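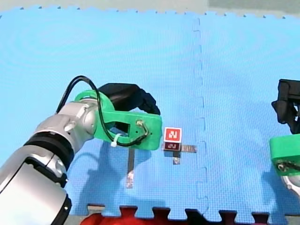 Why does the tag pose lag the arm pose when both nodes run on the same machine?
The two streams are stamped at different points. The arm state is stamped when the packet is read, and the tag pose was being stamped when the detector finished, so it carried the exposure, transfer and detection time as an unrecorded offset.

Notebook, bimanual pick, July. Continues the entry on handover planning.

Start 9:40. Pulled Tarun's branch of the planner and rebuilt. Arness is on the same commit as the bench machine now, so the results can be compared. Control loop at 200 Hz on both arms, unchanged.

Stamping fix. Moved the stamp in the detector node to the frame header and passed it through to the pose message. The transform lookup then asks for the arm state at capture time. Two things broke at once: the lookup buffer was shorter than the worst-case detector delay, and the fusion node dropped any message older than its own last update. Buffer raised. Fusion node now accepts late measurements up to 300 ms and replays the filter from that point. Anything older is still dropped, but it logs a line with the age, which it should have done from the start.

Replayed the recorded set through old and new code. 800 frames, same detector settings. The sideways smear of the cube pose during arm motion is gone in the replay plots. The static pose is the same in both, as it should be. There is still a small rotation flip when a single face is seen at a shallow angle. That is the usual two-solution ambiguity on a planar tag and the stamps don't touch it. Shuk-fan suggests keeping both solutions alive in the filter until a second face is detected. Agreed, her task. When two faces are seen we should solve for the cube as one rigid body instead of averaging two tag poses. The averaging code was meant as a stopgap and has outlived two rewrites.

Collision model. The planner was still loading the bare gripper mesh for both arms. It now loads the mount as well, plus a capsule for the cable loop. The capsule is fatter than needed and it costs us some approach angles from above. I would take fewer approach angles over a snagged cable. Akihiko wants the loop modeled as a swept volume per wrist angle. Reasonable, but later.

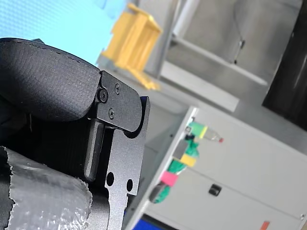

Finger pad and bracket plate, cabinet behind.

Self-mask for close views. The mask removes gripper pixels before feature extraction. At present it is a static bitmap per finger opening, picked from a lookup on the reported width. This fails in two ways. If the reported width is stale, the wrong bitmap is used and a strip of finger leaks through along the inner edge. And the bitmaps know nothing of tape. Silver duct tape on the body has crinkles with strong corners, and the corner detector likes those more than anything on the far side of the room. Redrew the bitmaps by hand with a margin. The proper solution is to render the mask from the mesh at the interpolated joint state, now that the stamps are trustworthy. Kazuhiro has a renderer from the Okabe work that should drop in — it needs the finger linkage added, since it treats each finger as one rigid piece.

Config note, lost most of an hour to this: the mask path is read relative to the launch directory, so starting from the tools folder silently gives an empty mask. An empty mask is a valid mask as far as the node is concerned. Added a check that refuses to start.
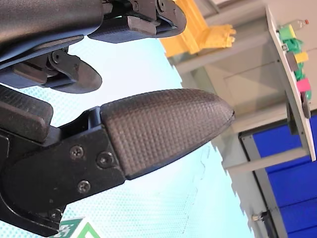
Background tracking is the other half of the close-view problem. With the gripper masked, the tracker has to hold on to whatever is left, and the amount left varies a lot with the wrist orientation. The roll itself is harmless; the descriptors are rotation invariant and the initial guess comes from the arm. Repetition is what hurts. The pale blue surface with the small dots gives plenty of features that all look alike, and the matcher slides happily along the pattern by a dot or two. The row of small colored items on the white shelf is sparse but distinct, so matches there tend to be right. The waffle grid on the fingertip pad behaves like the dots, only worse, as it moves with the camera and votes for zero motion.

Changes from this:
Ratio test tightened, and a match is dropped if its second candidate lies close by in the same image.
Feature budget is now per grid cell, so the dotted area can't take the whole allowance.
Outlier rejection seeded from arm kinematics instead of random samples. Tracker resets if the seed and the result disagree past the threshold. Threshold is a guess.

Reran the replay with all three. Fewer matches, steadier track. One reset at the start of the sequence that I can't explain; the seed looks fine. Saved the segment for Elvira, who wrote the reset logic.

Planner, after lunch. Tarun's branch plans both arms as a single tree when their workspaces overlap and separately otherwise. The switch between modes leaves a velocity step at the handover point, visible in the commanded trajectory. The controller's limiter hides it, which is how it passed the tests. Test added on the raw plan, before the limiter. It fails, as expected. Left failing on the branch and told him.

Open:
Rendered mask, linkage needed first (Kazuhiro)
Both-solutions filter and rigid cube solve (Shuk-fan)
Reset at start of sequence (Elvira)
Velocity step at mode switch (Tarun)
Reset threshold — pick from data, mine

Stopped 17:20. Branch pushed, replay logs on Arness under the usual folder.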